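Subject: Re: [Plamarham-allotments] Water butts and the standpipe rota
Date: Friday, September 20, 2019

On the list last week it was written:

> Does anyone know if the standpipe by the Kitarville Road gate will be
> back on before the winter shut-off? Our butt ran dry in August and
> I have been carrying cans from the far end. Also, is the Fatix
> connector any good or should I stick with the brass one?

The Kitarville Road standpipe is back on. The stopcock was stiff and needed a new washer. Please turn it off fully after use, as the meter showed 961 litres on a night when the gates were locked.

The rota stays as it was. Plots 1 to 16 use the gate standpipe, everyone else uses the one by the Valdebenito hedge. Hoses are for filling butts only and should not be left running on beds. If your plot has 2 butts, link them with a short length of pipe near the top and you will only need to fill one. 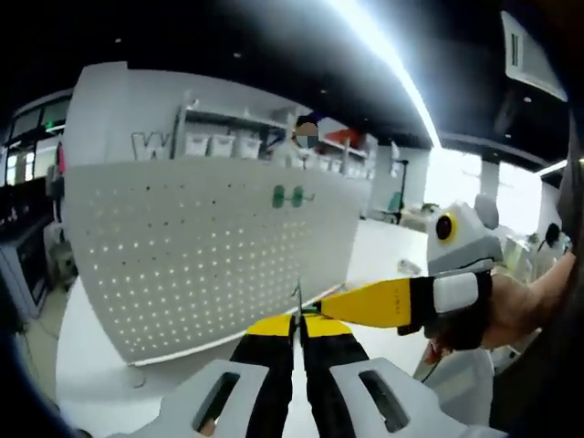 Small metallic piece with a green part, yellow tips close up.

On the connector, I have used the Fatix for 6 seasons and it still seals. It does not like grit, so rinse the end before you push it on. Brass lasts longer but it splits if water freezes in it, and I have lost one that way. Either will fit the taps we have.

Both standpipes go off for the winter at the end of next month. Fill up before then, and leave a gap at the top of the butt for ice. Lids on, please. We had a hedgehog in one last year and it was only found by luck.

If your butt has gone green, empty it onto the compost and scrub it with plain water. I have a long brush in the shed on plot 9 that can be borrowed.

Plot 9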